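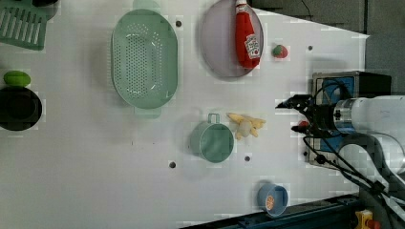 Talha Bugti wrote in after the April newsletter to ask why we keep putting money into the fingers when the arm itself still stops halfway through a reach, and whether the shop would do better to fix one thing before starting the next. It's a fair question, and a few other members have asked a version of it at the bench, so this month's arm update starts there.

The stopping is a cable problem. The gripper cables run down the outside of the wrist, and when the last joint turns far enough they pull tight. The controller reads the pull as a collision and halts. We had blamed the software for most of the winter and went through two rewrites of the motion code before anyone thought to unplug the gripper and run the same moves without it. It ran all evening with no halt. The fix for now is more slack and a looser tie at the wrist. The better fix is a printed guide that lets the bundle slide, and the second draft of that is on the printer shelf with a note on it. Please don't use it as a doorstop.

As for the fingers, the work there is cheap. The old pads were flat and slid off anything round. The new ones have a shallow curve and a strip of soft rubber glued to the inside. A pair takes 47 minutes to print and the rubber comes from the scrap bin. If you break one, print another and write it in the log.

We do most of our testing on kitchen things and toy food. The toy bananas are harder than they look. The colander is a different sort of trouble, and we have been picking it up by the tab handle at one end because the rim is too wide to get the fingers around. A cup on its side is all right if the arm comes in toward the loop handle, and bad from nearly every other direction. The ketchup bottle will have to wait until the grip force is sorted out.

Zillia, the control program we wrote for the arm, is now at version 9. The main change is that positions are saved by name instead of by number, so you can tell it to go to "plate" and it will go to wherever the plate was last taught. It doesn't know if you have moved the plate. If you move things on the table, teach the position again before you press run. Old position files still load, but you will have to type the names in yourself.

The camera side, which we call Brultik, is further behind. It finds the red things well and the pale ones poorly, and a white tabletop under our ceiling lights doesn't help. Somebody suggested a gray mat. We would like to try matte contact paper first because the mounting holes in the table have to stay open, and it's easy to cut around them with a hobby knife. If you have a leftover roll at home, bring it in.

A few shop matters. Top speed is limited to 2100 in the settings file. Leave it there. Someone raised it last month and the arm hit the table hard enough to crack a finger pad. The stop button must be within reach of whoever is running the arm, and that person stays with it until the motors are off. When you finish, park the arm, close the gripper, and put the toys back in the bin under the bench.

Arm nights begin at 7 p.m. as before. The next one will be spent on the cable guide, and we need a person who is comfortable drawing curved parts. The one after that is for teaching positions, and no experience is needed for it. The sign-up sheet is by the door.

Talha has offered to bring a box of braided sleeve for the cables, which we will gladly take.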